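Proltano open day: worth the drive?

A dozen of us from the rhododendron group signed up for the March open day at Proltano, the wholesale nursery out past Sandska. The flyer promised rare species, a propagation tour and "the future of growing." I went mainly for the first of those.

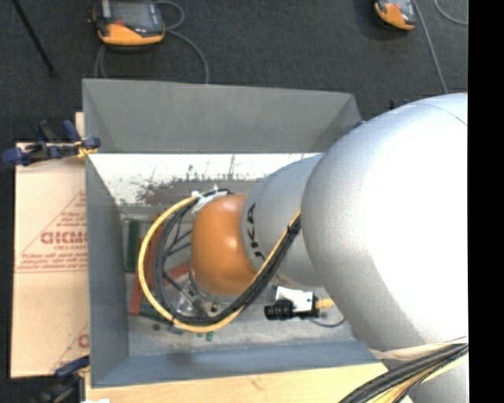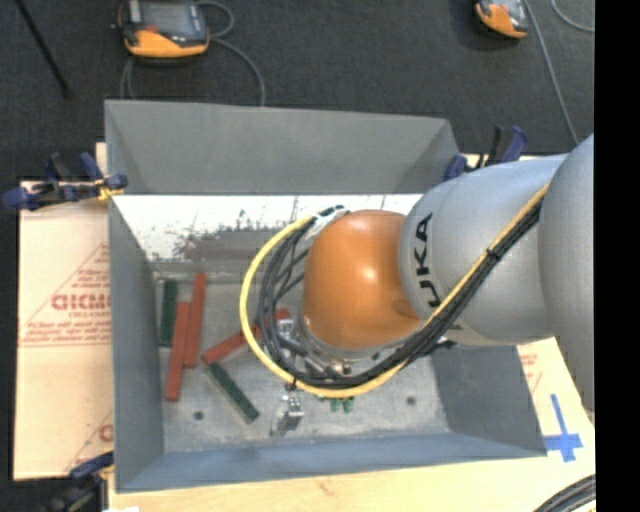
The tour started at 10 and began with a talk, which I could have done without. We were told the nursery holds 133 species and hybrids. I asked how many were for sale. The answer was 12, and most of those you can buy at any decent garden center. The rest are "under evaluation," and I have heard that phrase from nurseries before. It usually means a locked tunnel.

The propagation house was better. Cuttings go into a mix of bark and perlite under fog, with bottom heat, and the staff on the benches answered questions plainly. They claim a 600-tray week in the busy season. I saw a lot of trays, but I also saw a fair amount of blackened stem on the tender species, and when I mentioned it I was told those were "older stock." Maybe so.

The Gonarik hybrids are what everyone wanted to see. The flowers are large, I'll give them that. The scent we had been promised was faint to my nose, and Wanting thought so too. She has grown the Shao seedlings for years and says hers are stronger. Labels were missing from two benches, so I couldn't tell you the parents of the best plant in the place, a cream one with a rusty underside to the leaf. Our guide didn't know either.

Lunch was extra. The sales area opened at 2 and the good plants went to people who had skipped the last talk. I came home with one small Gonarik in a four-inch pot, at a price I won't repeat to my husband.

Would I go again? If they open the locked tunnel, yes. The next open day is on a Wednesday, so anyone who works will have to miss it.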